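3. The drawer unit and its contents

The choice of container has a large effect on how small things get put away, and on whether they can be found again.

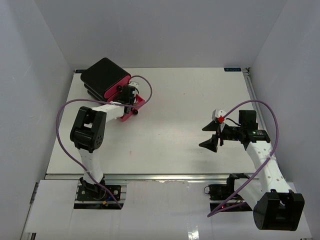
Studies of household storage have mostly looked at large furniture: wardrobes, kitchen cabinets, chests of drawers. Small units that stand on top of a table get much less attention, although they are where keys, coins, buttons and spare batteries tend to end up. Such a unit is light, it can be turned to any angle, and it is often opened with one hand while the other hand holds the thing to be put away. These three facts shaped the choices described in this section.

3.1 Selection of the unit

We compared units from two product lines, Rostora and Tetalitz, before settling on the one used in the study, which we call the Rey unit after the range it belongs to. The Rostora units had cutout grips in place of knobs. They were neat to look at, but people with long fingernails disliked them, and a full drawer was hard to start moving. The Tetalitz units had good handles but a lip at the front that hid anything lying flat behind it. A third candidate, Skullonora, was dropped early because its drawers could be lifted out entirely and were sometimes put back in the wrong slot.

The Rey unit is small and has a matte black top with rounded corners. The drawer fronts are pink-red, and each carries a round black knob (Figure 1). The contrast between the knob and the front was one reason for the choice. In an early trial with a unit in a single color, people reached for the front panel and felt their way to the knob. With a dark knob on a bright front, they went to the knob directly. The flat top is also useful. It gives a second place to put things down, and as Section 5 shows, people use it a great deal.

Figure 1. The Rey unit on the white table, with the upper drawer closed and the lower drawer pulled open.

3.2 Placement on the table

The unit stands toward the far left of a white tabletop with plain grey walls behind and on both sides. We kept the walls plain so that colored items would be easy to see. The unit is set at an angle, with its front turned toward the middle of the table. We had first placed it square to the back wall, which looks tidier, but an open drawer then pointed straight at the near edge and the user had to look down over the front panel to see in. Turning the unit let the drawers open into the free part of the table.

An angled unit has one drawback. People tend to pull toward themselves, and if the drawer does not run in that direction, the whole unit may turn a little with it. This happened most often when the drawer was nearly empty and the pull was quick. We did not fix the unit to the table, as units of this kind are seldom fixed at home, and a small shift is part of ordinary use. The position was reset between sessions by laying a paper template on the table, lining up the unit, and taking the template away again.

3.3 Items

The item set was put together from the contents of real drawers. Carys Vaughan asked the households taking part to empty one small drawer each and write down what they found. There were 20 households, and the lists had a good deal in common. From them we drew 20 kinds of item, leaving out anything sharp, anything that could leak, and anything too tall for the drawer to close over. Paper clips, rubber bands, erasers, thread spools, pens cut short by use, and loose keys all appear in the final set. Receipts do not, although they were the most common entry on the lists. They curl, catch at the back of the drawer, and made it hard to tell whether a drawer had jammed because of its contents or because of how it was pushed.

3.4 Tasks

Each session was built from short tidying tasks. The simplest was to open a named drawer, put in one item and close the drawer. Longer tasks asked for items to be sorted between the upper and lower drawers, or for one item to be taken out from under others. We wrote the instructions in everyday words ("put the keys in the bottom drawer") and did not say how far a drawer should be opened. How far people open a drawer is one of the things we wanted to learn.

A task was counted as finished when the item was inside and the drawer front was back in line with the unit. We first accepted any drawer that looked closed from the near side of the table. This was too generous — a drawer standing out by the width of a pencil can look closed from straight ahead. Later sessions were checked from the side as well, and the early ones were scored again from the recordings. The full set contains up to 2,000 openings, depending on whether a drawer that is pulled, pushed back and pulled again is treated as one opening or several. In Section 4 we treat it as one.

3.5 Remarks on the lower drawer

The lower drawer needs a separate word. Its knob is closer to the table, so there is less room for the fingers underneath, and most people hold it from above or from the sides. When it is open and the upper drawer is closed, the closed front stands directly over the back of the open space. Items placed near the front of the lower drawer are easy to reach in this state, while items at the back have to be found by touch. When both drawers are open together, the upper one covers much of the lower, and several people closed the upper drawer before going on even though the task did not ask for it.

For the same reason, the two drawers filled up in different ways. Things in the upper drawer were spread over the whole floor of the drawer. In the lower drawer they gathered at the front, and the pile there was sometimes high enough to rub when the drawer was pushed in. We did not correct this during a session. The drawers were emptied and the items returned to their tray before the next one began.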